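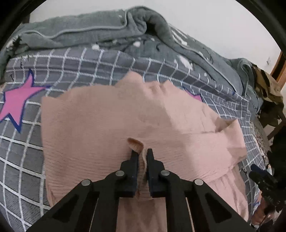
Pink cloth on a patterned bed sheet, with a grey blanket behind.

The Case for Folding on the Bed

Comment, 9/12/20

The Breko Residential Trust has lately revised the household guidance it issues to tenants and supported residents. Much of the revision is sensible. The section on laundry, however, contains a recommendation with which this column must disagree. Residents are advised to fold clean clothing and linen at a table, and to keep the bed clear for sleep. The advice is well meant and rests on a picture of domestic life that many of the Trust's residents would not recognise.

The properties at Zurnine offer the clearest difficulty. There are 337 single rooms in that development, and the standard room is furnished with a bed, a wardrobe and a narrow desk. The desk is 449 millimetres deep. A pillowcase may be folded on it without trouble. A bath towel may be folded on it with patience. A double sheet cannot be folded on it at all, and the resident who tries will find most of the sheet on the floor, where it must be presumed to need washing again.

The bed is the largest clean, level surface in almost every home. It stands at a height which allows a person to sit while working, a matter of real importance to older residents and to those recovering from illness. It is soft, and knitwear may be spread over it without catching. Its covering is washed regularly, or ought to be, and the same cannot always be said of a kitchen table.

Three objections are commonly raised. The first is that clothing placed on a bed tends to stay there. This is true of some households, though the same clothing would stay equally well on a chair. The pile of laundry moved at bedtime from the mattress to the chair, and in the morning from the chair to the mattress, is a familiar arrangement. A bed must at least be cleared once a day if its owner is to lie down in it, and no table imposes such a deadline.

The second objection concerns order. The guidance states that a made bed should be regarded as finished, and that its surface should be left undisturbed. One may respect the sentiment and still ask what the made bed is for during the fifteen hours in which it is not occupied. In a small room every surface has to serve twice.
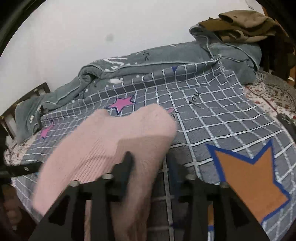

Soft knitted things deserve separate mention, as they are poorly served by the present advice. A ribbed knit has no firm edge. It gathers into a mass when lifted, and it must be laid down and smoothed by hand before any fold will hold. The work calls for width on both sides of the garment, so that sleeves, where there are sleeves, may be drawn out fully before they are turned in. Printed bedding can be of some help in this. A checked or gridded cover gives the eye a straight line to fold against, and the beginner may find it easier to bring two edges level when there is a rule of some kind beneath them.

The third objection is that of hygiene, and it is the strongest. Clean washing should not be put on bedding which is overdue for the machine. The remedy is simple: let the bed be changed first and the folding done afterwards, on the fresh sheet. Where that is not convenient, a clean blanket spread over the bed will answer. The Castinetti houses have worked in this manner for many years, and their linen cupboards are in good order.

It should be added that the Trust has purchased 33 folding tables of the Hosoda pattern for use in its shared laundry rooms. These are welcome. They will be of use to residents who prefer to finish the task before going upstairs. They do not meet the needs of the larger number who carry a basket home and attend to it in the evening, and it would be unfortunate if their purchase were taken to settle the question.

The guidance is due to be printed in October and sent to 792 households. There is time to amend it. The relevant paragraph might simply advise residents to fold on any clean, flat surface large enough for the item, the bed included, and to put the washing away on the same day.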